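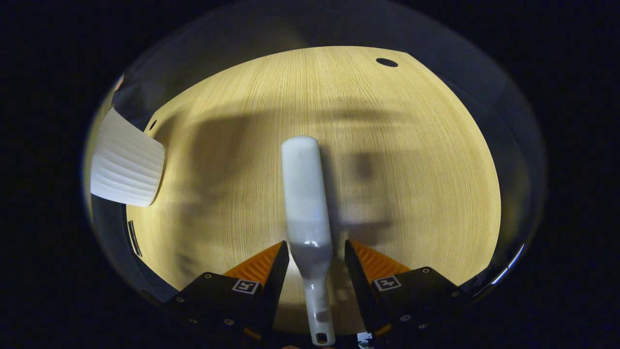
Accueil Le magazine Logiciels Robots Ateliers Anciens numéros S'abonner

Apprendre le geste, puis le corriger : dans les coulisses logicielles de Daritus

Il est un peu plus de neuf heures, un mercredi, et sur l'écran de gauche une courbe verte tremble comme un sismographe. C'est la trajectoire d'une main, ou plutôt d'une pince tenue à la main, reconstruite dans l'espace à partir de la seule vidéo. Sur l'écran de droite, la même courbe, lissée. Entre les deux, il y a tout le travail de Lurnness, petite équipe installée au-dessus d'un ancien garage, et un logiciel qui porte le nom de Daritus.

J'étais venu pour voir des bras articulés. J'ai passé la journée à regarder des lignes de temps, des journaux d'erreurs et des repères 3D, et je me suis rarement autant amusé !

Le principe tient en quelques mots. On fait le geste soi-même, pince en main : on s'approche d'un objet, on referme les doigts, on soulève, on repose. La caméra montée sur l'outil voit ce que verra plus tard celle du robot. Reste à transformer cette vidéo en quelque chose qu'un contrôleur puisse suivre, et c'est là que les choses deviennent passionnantes.

Prenez une prise apparemment banale, un objet blanc et allongé, percé à son extrémité étroite, sur un plateau de bois clair. Les deux doigts noirs encadrent la tige. Pour l'œil, rien de plus simple. Pour le module de perception, c'est un petit nid à ennuis : une surface blanche et lisse, des reflets bleutés le long de la partie qui s'amincit, des ombres grises et floues en travers du bois. Les premières versions prenaient volontiers le bord d'une ombre pour le bord d'un objet.

Et puis il y a l'optique. L'objectif fisheye avale presque toute la table, dont il arrondit les bords, et un trou dans le plateau devient un ovale aplati. Chez Lurnness, on a longtemps redressé chaque image avant de l'analyser. On a arrêté. Le redressement étirait les bords et faisait perdre justement ce qui entrait dans le champ au dernier moment. Daritus travaille maintenant dans l'image d'origine, et c'est le modèle de caméra qui encaisse la courbure - un choix qui a coûté un hiver de calculs, et que toute l'équipe défend avec une ferveur communicative.

Les petits carrés noir et blanc collés sur les doigts, sous les patins orange striés, servent à mesurer l'ouverture de la pince. Le logiciel repère les deux motifs, estime leur position, en déduit l'écartement. Quand l'un des deux disparaît, il prolonge le mouvement pendant 10 images, pas davantage. Au-delà, la séquence est marquée et quelqu'un la regarde.

Parce qu'on regarde beaucoup, ici. Sur un lot de 300 démonstrations, 181 sont passées du premier coup dans la chaîne automatique. Les autres ont été reprises une par une dans Barbu, l'outil de relecture maison, nommé ainsi pour des raisons que l'on m'a racontées trois fois, dans trois versions différentes. On y fait défiler l'enregistrement à la molette, trajectoire et ouverture des doigts superposées, et l'on coupe là où le geste hésite. Sur les séquences reprises, 82 ont retrouvé leur place dans le lot.

La planification vient ensuite. Dellel, qui fournit le contrôleur, impose ses propres limites d'accélération, et une main humaine s'en moque éperdument. Il faut donc ralentir certains passages sans toucher à l'instant où les doigts se referment. J'ai vu une ingénieure déplacer un seul point sur une courbe, relancer le calcul, froncer les sourcils, recommencer - et sourire enfin devant un tracé qui, pour moi, était exactement le même que le précédent.

La prochaine version est attendue en mai. Elle doit signaler les ombres douteuses dès l'enregistrement, pendant que l'on a encore la pince en main. En partant, j'ai demandé à essayer. Mon premier geste a été rejeté : trop rapide à la fermeture. Le deuxième aussi.

Contact | Mentions légales | © La rédaction, tous droits réservés | Haut de page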